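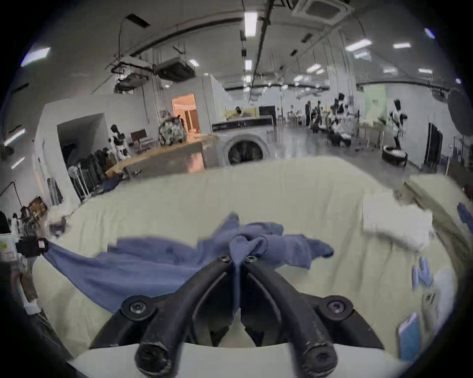
Blue cloth, mid-argument, on the long table at the Lurnholm workroom.

14/12/2018

I have been folding laundry for most of my adult life and I would like to report no improvement whatsoever.

Regular readers (hello to both of you, and to my sister) know that since October I've been spending my spare afternoons at Lurnholm, a big shared workroom with a high white ceiling and more floor than anyone knows what to do with. It has a front-loader at the far end, and it has a table. I came for the front-loader. I stayed for the table.

At home I fold on the bed. Folding on the bed means that everything you flatten at one corner sinks at another, and if you stop halfway for coffee you come back to a cat. A proper table, chest high if you're lazy about bending, changes the whole business. You can spread a thing out. You can walk around it and look at it from the side where it's going wrong.

The sheet on top of the table was my first quarrel with the place. It's a cream one, and it wrinkles. So you're trying to get the creases out of one piece of cloth while it lies on the creases of another, and after a while you're smoothing both and couldn't say which one is the laundry. I raised this with Dilwyn Owen, who has opinions about linens the way other people have opinions about football. He said a bare tabletop is slippery and the cloth skates. I tried it on my own kitchen table and the cloth skated. I haven't told him.

Now, the blue cloth. Large, soft, no interest in being a rectangle. A towel wants to be folded – you pick it up and it more or less remembers. The white one on the right-hand side of the table took me no time and sat there looking pleased with itself for the rest of the afternoon. Soft cloth is different. You pinch it in the middle and it turns into a knot with a skirt. Pull one edge straight and the opposite edge wanders off and makes a lobe. I've made a great many lobes.

The trick, according to Dilwyn, is never to pick up from the middle. Find a corner. Then follow the edge along with your fingers until you get to the next corner, and only then lift. It sounds like something you'd teach a six-year-old, and I did once watch a six-year-old do it perfectly, so there you go. My own trouble is that I find a corner, get excited, and then discover I'm holding a crease that has been doing a very good impression of a corner.

I timed myself last month. Best fold, 25 seconds. Worst fold, 54, and that one had to be redone. Dilwyn did his in nine while telling me a long story about a MacAulay ironing board he bought and regretted.

What I can't do is keep the rest of the table clear. I start with good intentions and by the second load it has filled in from both ends. There's a pair of light blue disposable gloves. There's a folder, also light blue, at an angle, near enough to the edge that I nudge it back every time I pass. There's a white plastic bag bulging away on the right. Down at the left end are the crumpled white cloths, and I've been walking past those with the confidence of a man who believes they belong to somebody else. They may be mine. I've decided to find out in the new year.

I did look into buying help. Lustilura makes one of those plastic flip boards for shirts, and Vesar sells a rack that claims to do away with folding by hanging everything up until you need it, and I already own one of those. It's called the back of a chair.

So the blue cloth went home with me in a rolled-up sausage, under the towel, where the towel could set an example. Next time I'm bringing the fitted sheet. Dilwyn has asked to be there.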